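Notes for Session 5 of the shared workshop course. Bring your build log and a laptop that can open the config files. If you missed Session 4, get the mounting notes from Yesenia Varela before Friday, as they won't be repeated.

# Session 5: Picking up cloth

## Where we are

The arm is bolted down, the gripper is on, and all groups have a working stop button. Until now we have picked up blocks and tubes. Those keep their shape, so you could measure a block once, write down a grip width, and use it all evening. Cloth changes shape each time you touch it. The grip point you used on the last try may now be under a fold or flat on the table.

The goal for tonight is small. Pick up a single cloth by one point, hold it, and put it down. Folding comes in Session 6.

## 1. Check the cable first

The gripper cable plugs in at the end of the arm and has to have enough slack for the wrist to turn. Too little and it pulls on the connector. Too much and the loop can drop between the fingers and the table.

1. With the power off, turn the fitting by hand. It should be snug.
2. Turn the wrist by hand to both ends of the range you plan to use. Watch the loop the whole way.
3. Tie the cable down only after step 2.
4. Write the two end positions in your log.

Leobardo Cervantes lost an evening in August to a connector that was a half turn loose. The gripper dropped out at random and he spent most of the time looking at his code. Check the plug before you open an editor.

## 2. Finding a grip point

There are two usual ways to start.

**Ridge grip.** Look for a raised fold and close the fingers across it. The fold gives the fingers something to get around, so height matters less. You will be holding two layers, and the rest of the cloth will hang or bunch depending on where the fold runs.

**Edge grip.** Come in low at the border of the cloth and pinch one layer. It gives a cleaner hang and is easier to fold from later, but you have very little room for height error.

Start with a ridge grip. If the cloth is too flat, push it together by hand to make a fold.

Use a plain cloth on a plain tabletop. A dark cloth on a light surface is the easiest combination for the camera, and you can check the outline by eye. Patterned cloth can wait.
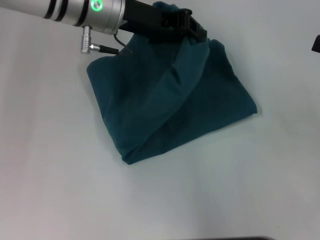 *Fig. 5.1. Teal cloth held at its top edge, with part of it still on the table. The gripper cable runs from the fitting on the underside of the arm.*

When you look at your own stills, look for the main fold first and note which way it runs from the fingers. In Fig. 5.1 it runs diagonally down from the pinch. Then look at how much of the cloth is still on the table. Both will matter next week when we choose the second grip point.

## 3. Height and closing

Set the approach height in two steps. Move to a safe height over the cloth, then come down slowly in small moves until the finger tips are just clear of the table. Save that as `z_pick`. Do not copy the value from another group – the tables are not level with each other.

Starting values for the config file:

| Setting | Start value | Notes |
|---|---|---|
| `z_safe` | 294 mm | Measured from the table |
| `open_width` | 52 mm | Narrower if the cloth is small |
| `close_force` | 21 | Gripper units, not newtons |
| `hold_time` | 486 ms | Wait before lifting |

The hold time is there so the fingers finish closing before the arm moves. If you shorten it, change only that value and run the pick again several times.

If the cloth slips, check `z_pick` before you raise the force. Most slips in the Holton group came from fingers that closed too high and caught only the nap of the fabric.

## 4. Running a pick

- One person at the stop button, one at the laptop. Swap after each set.
- Hands off the table once the arm is enabled.
- Lift slowly to half of `z_safe`, stop, and take a still.
- Lower to the table, open, and back away straight up.
- Log the result as held, slipped, or missed. Add a short note on where the cloth was gripped.

Do not straighten the cloth between picks in the second set. Leave it the way it landed and find a new grip point.

## Homework

Finish one set with a ridge grip and one with an edge grip, using the same cloth. Send the log to Maureen Goodall with one still from each set. Groups using the Beneš finger pads should say so at the top of the log, as they close a little differently from the printed ones.

Read the Zidumier build notes up to the part on second grips. Skip the section on suction.

Dulce Zavala has the spare cables and the small screwdrivers. Please sign them out.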